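Equipment Planning Coordinator (robotics), Kikville
Full time, permanent
Employer: Javico
Reports to: Baiba Kļaviņa

We're looking for someone who likes spreadsheets and machines in equal measure, and who gets a small thrill from a well-kept purchase register. If you've ever read a gripper catalogue over lunch without being asked to, please keep reading!

Javico trains robot arms to handle tableware: plates, bowls, cups, the serving dishes that only come out for guests. Our workshop in Kikville has 4 benches running at the moment, and we want to reach 21 over the next two years. That is a big jump for a company our size, and it needs a person who will look after the plan full time (until now it has lived in Baiba's notebook and in one very long email thread).

What you'd be doing

You'd own the equipment budget from first quote to final invoice. That means arms, grippers, wrist cameras, tables, lighting, cabling, spare fingertips and the crockery itself, which gets through more money than you might think. You'd talk to the bench operators about what wears out and how quickly, turn that into a replacement schedule, and go to suppliers with proper numbers in hand.

The first big piece of work is the gripper decision. We have two quotes open, one at £1404 per unit and one at £2291, and the dearer one comes with a service contract we haven't finished reading. The fingers are different, the lead times are different and the spares don't swap between them. We'd love you to run the comparison yourself, on our benches, with our plates, and write it up so that everyone can follow how you got there.

After that comes the floor plan. More benches means more power, more storage, a second delivery door and some thinking about where people will stand. Tươi Khúc has made a start on the drawings and is keen to have company.

What we'd like you to bring

Experience of buying or budgeting for technical equipment. Robotics would be lovely, but laboratories, commercial kitchens, print shops and theatres all count with us.

Comfort with figures, and the patience to chase a missing delivery note.

A willingness to spend time at the benches. You'd get over a week of operating in your first month, and most of us still do a shift now and then.

Clear written English. You don't need a degree and you don't need to code.

What you'd get

A salary in line with our published bands (ask and we'll send them), a training allowance, a pension, and a workshop full of people who are really pleased when a plate goes where it's meant to. Part-time arrangements are possible if you can overlap with the morning shift.

How to apply

Send a CV and one page about something you once bought for work: what it was for, what you looked at first, and whether you'd choose it again. Things that went wrong make very good reading. Applications close on 2018-12-27. Write to Eduardo Torres at the Kikville office, who can also arrange a visit if you'd like to see the benches before you decide. The same address will do for questions about access, parking or hours.
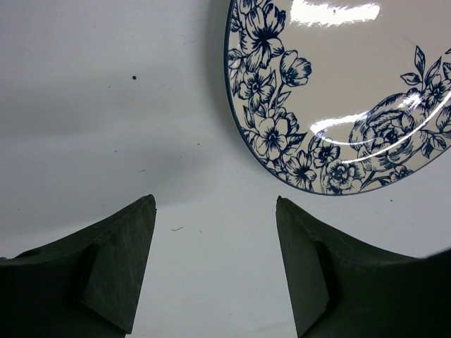
Rūta Mägi replied: Could you say whether the two gripper quotes include spare fingertips? I did this sort of planning for a packing line and the tips cost us more than the arms by the third year. I'd be glad to apply either way, but I'd want to put that line in the budget before anything else.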